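Urkby Institute – Interior Fit-out and Upkeep
Unit 6: The washbasin and the surfaces near it
Handout for the July block

6.1 Scope

This unit covers the small washing station: a rectangular basin with a flat rim, its faucet, and the counters and walls that share the room with it. Plumbing behind the wall belongs to Unit 9. Read the Romadwood data sheet on sealed stone before the practical, and bring your own copy of the Jorum checklist.

By the end of the unit you should be able to name the parts of a basin, sort the items kept on it by where they should stand, and choose a cleaner for each surface.

6.2 Reading the room first

Start with the surfaces that are not the basin. In a fitted room, the hard finishes often meet within an arm's length of one another, and a product that suits one can mark the next. Glazed ceramic tolerates a mild acid. Natural marble does not, and the damage (etching) shows as a dull patch that cannot be wiped off. If you are unsure whether a veined surface is stone or a printed panel, treat it as stone until you have checked the fit-out schedule.

Note also what is standing on the counters. Small bottles of sanitizer tend to end up wherever there is a free flat surface. Record them in column 2 of the checklist. Most hand sanitizers are alcohol-based and should not be left to drip on a sealed top, as repeated contact softens some sealers.
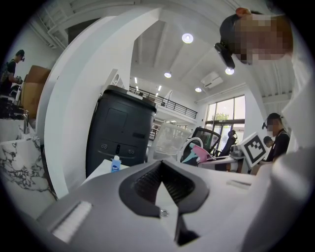 6.3 Parts of the basin

Rim – the flat border around the bowl. A wide rim gives storage but collects water, and it needs drying more often than the bowl does.

Bowl – the recessed part. A shallow bowl drains slowly at low flow and splashes at high flow. Set the faucet to suit.

Drain – check that the opening is clear before running water. Hair and toothpaste residue account for most slow drains in this class of basin.

Faucet – a curved spout throws the stream further into the bowl. The joint between the base and the rim is the usual place for scale.

Glaze – a glossy white glaze shows scratches as grey lines. Many of these are metal deposits left by rings and tools, and they come off with a soft cream cleaner. Powdered abrasives are not used in this course.

6.4 Items on the rim

The rule from the Tsuchiya reading is that the back of the rim takes bottles and the sides stay clear. Bottles at the back are out of the splash line and do not get knocked by an elbow. Small loose items go at the back as well if they must be on the rim at all, though they trap moisture underneath and leave rings.

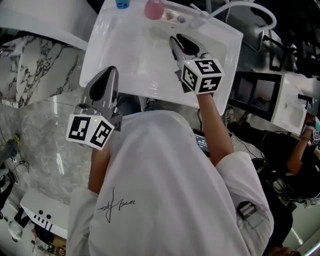 Figure 6.2. Basin with bottles and small items along the back of the rim; faucet to the right.

Lift each item and wipe under it. Put it back on a dry surface. A bottle with a wet base will seal itself to the glaze over some 36 hours, and pulling it free can lift dried product onto the rim.

6.5 Cup and toothbrush

The cup and brush are handled as a pair. The sequence for the practical is:

1. Stand the cup in the bowl. The rim is too narrow a landing for a cup being filled or emptied.
2. Hold the brush by the handle, with the head up and pointing away from you.
3. Rinse the head under a low stream, then shake it once, inside the bowl.
4. Empty and rinse the cup.
5. Return the brush to the cup, head up. A brush stored head down sits in whatever water has collected.

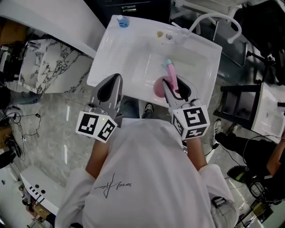 Cups need more attention than brushes. The inside base of a plastic cup grows a film that rinsing alone will not remove, so wash it with detergent and let it dry upside down on a rack. Replace the brush when the bristles splay.

6.6 Floor

Polished tile below a basin is a slip hazard when wet. Dry it before you leave the station, and keep cables and cardboard away from the splash area. Cardboard wicks water and can stain a light-coloured finish.

6.7 For the practical

Allow 21 minutes per station. Work in pairs, one at the basin and one keeping the checklist, then swap. Hand in the completed checklist with your station number in the top corner. Re-read 6.2 on acid cleaners before the written test.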